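4.2 Comparaison des deux pinces à main

Passons à la partie qui m'a pris le plus de temps (et, je l'avoue, celle que j'ai préférée !). J'avais deux pinces à main sur la table : la Clindale, avec ses doigts épais et ses mors plats, et la Kurnmont, plus fine, que l'atelier Bouazza nous avait montée au mois d'août. Même caméra, même table, mêmes objets du quotidien – des flacons, des boîtes, des choses qui glissent un peu – et le même opérateur, c'est-à-dire moi. J'ai enregistré 1539 saisies en tout, réparties sur 11 objets, et j'ai alterné les deux outils à chaque série pour que ma fatigue ne pénalise pas toujours le même. 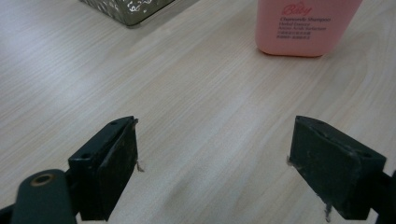

Côté chiffres, la Kurnmont a raté 323 saisies et la Clindale 119, avec un nombre d'essais presque égal de part et d'autre. L'écart m'a surpris, je m'attendais franchement à l'inverse ! En revoyant les séquences une par une (un lundi entier, café compris), j'ai compris que la plupart des échecs de la Kurnmont arrivaient au moment de la fermeture : les doigts touchent l'objet l'un après l'autre, le flacon pivote, et c'est fini. Avec des mors larges, ce petit décalage se rattrape tout seul.

Reste la question de l'usure, que je n'avais pas prévue dans le protocole Aldale et que j'ai donc traitée un peu à la main. Les faces de contact se rayent, prennent la poussière, et l'adhérence n'est sans doute plus la même à la fin d'une campagne qu'au début. Je n'ai pas mesuré cet effet séparément – il faudrait refaire une série complète avec des patins neufs – et je préfère donc ne rien en conclure pour l'instant. La figure 5 donne le taux d'échec par objet, sans correction.

Figure 5. Taux d'échec par objet pour les pinces Clindale et Kurnmont, toutes séries confondues.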